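Thread. Notes from the student teleoperation project, week 11 of the semester. Mostly tracking, calibration and a few things we would do differently. Long, mute as needed.

Background for anyone new: this is the senior project group at Pullthorpe. The assignment is to collect hand motion from people doing ordinary tasks, then use it to drive a two-arm setup. I handle the tracking side. Sowmya Kamath owns the data format and the replay code. Nithin Bangera does mechanical.

The input device is a hand-held controller with a cube on top. Each cube carries square black-and-white markers on its faces. A camera worn on the head sees the markers, the software solves for the pose of each cube, and that gives us the pose of each hand relative to the head.

We chose cubes over a single flat marker in April of last year, before most of this group joined. A flat marker fails as soon as the wrist turns past a certain angle. A cube usually has at least one face toward the camera.

"Usually" is where the work is. With one face visible, the pose solve is ambiguous at small marker sizes. Two solutions fit the corners almost equally well and the estimate flips between them. On a plot of hand orientation it looks like a square wave.

With two faces visible the ambiguity goes away. So the first thing we ask of a new operator is to hold the controllers with a slight tilt. People forget within a minute. We now treat the tilt as a nice-to-have and fix the flips in software.

The fix, for those asking last time: keep both candidate solutions per face, score each against the previous accepted pose, reject anything that implies an impossible wrist speed. It is not clever. It removed most of the flips in our test recordings and the rest get flagged for review. 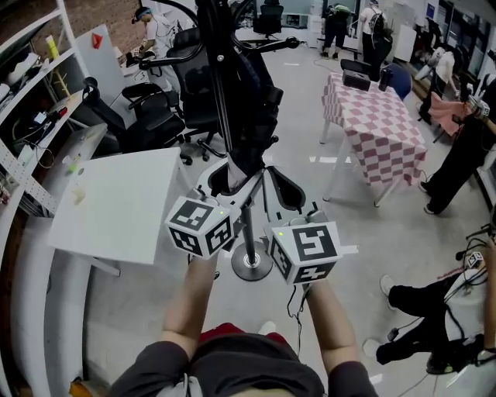 Both cubes in view during a tracking check, left one tilted to show two faces.

The check goes like this. Stand, raise both hands in front, hold still for a count, rotate each wrist through its range, lower, repeat. The hold gives us a noise floor. The rotation gives us face handoffs.

Face handoff is the moment the solver stops using one marker and starts using its neighbor. If the marker positions on the cube are not known well, the hand pose jumps at handoff. We measured a jump of about 4 mm on the worst cube before recalibration.

Source of the jump: the marker stickers. They were put on by hand and were not centered. The software assumed they were. Nobody's fault in particular, the first batch was made the night before a demo.

Instead of reprinting, we calibrated each cube as built. Turn it slowly in front of a fixed camera, collect views with two or more faces, solve for the real marker positions. Each cube then gets its own file.

Which created a new problem. A cube with the wrong file loaded still tracks. It tracks badly, in a way that looks like operator error. We lost a Sunday to that. Marker IDs are now unique across all cubes and the software picks the file from the IDs. No manual selection anywhere.

Next item, cables. If a controller cable gets short on slack, the operator starts protecting it without noticing and the motion data shows it: reaches stop early, elbows stay in. Sowmya found this by comparing reach distance at the start and end of recordings.

Current rule is to leave a loop of slack at the hand and check it before every take. Cables on the floor get walked on, so we also look over the connectors at the end of the day. Boring, but it is on the checklist and the checklist is followed.

Frame drops. Early recordings had gaps and we blamed the camera. It was the disk. We were writing uncompressed frames and a log file with a flush on every line. Logging is now buffered and the gaps are gone.

Time sync. Head camera and controllers each have their own clock. We line them up with a sharp gesture at the start of each take, both hands down fast and stop. The stop is easy to find in both streams. We do it again at the end to measure drift.

Drift over a normal take is small enough to correct with a straight line. Over a long take it is not, as the camera clock changes rate while it warms up. So: let the camera run before the first take, and keep takes short.

Numbers from the last full session. 22 takes recorded, 2 thrown out. One for a sync gesture missing at the end, one for a cube out of view through most of the task. The second one is a coaching problem and not a software problem. The operator was looking at the far side of the table while the left hand worked near the hip.

That points at a limit of the whole approach. Head-mounted tracking only knows where your hands are while your head faces them. People do plenty of things without looking at their hands. We can ask them to look, but then we are recording a slightly different behavior.

Nithin wants a second camera at waist height. I want to try filling short gaps from the inertial sensor first, which costs nothing in hardware. We will test both and compare on the same takes. Bet is one lunch.

On lighting: glare on a marker kills detection faster than low light does. Matte paper and matte laminate are both fine. Glossy sticker stock is not. If you build one of these, buy the matte stock first.

On naming: the tracking code is called Kavus and the replay code is called Tesunen. Neither stands for anything. Please stop asking Sowmya what the letters mean.

Replay status. Tesunen can take a cleaned recording and drive both arms in simulation. Hardware replay works for one arm at reduced speed. Two arms together is blocked on collision checking, where the current check is too cautious and halts whenever the hands get close. Most two-handed tasks involve the hands getting close.

Someone asked whether the class is graded on the robot working. No. The grade is on the written report, the dataset and a repeatable procedure. Another group should be able to pick up our checklist and get a usable take without calling us. The Borkowska section tries that next week.

Predictions for what they trip over: the end-of-take sync gesture, cable slack, and starting before the camera has warmed up. I will post their list next to ours.

Open issues, in order: gap filling, collision margin for two arms, a stiffer joint between cube and handle. The last one is Nithin's. There is a little play in it and it shows up as a wobble on fast stops, right where we need the sync gesture to be clean.

Calibration script and checklist go up after the Borkowska trial, with whatever corrections they send back. Replies open if you have done two-arm collision margins before.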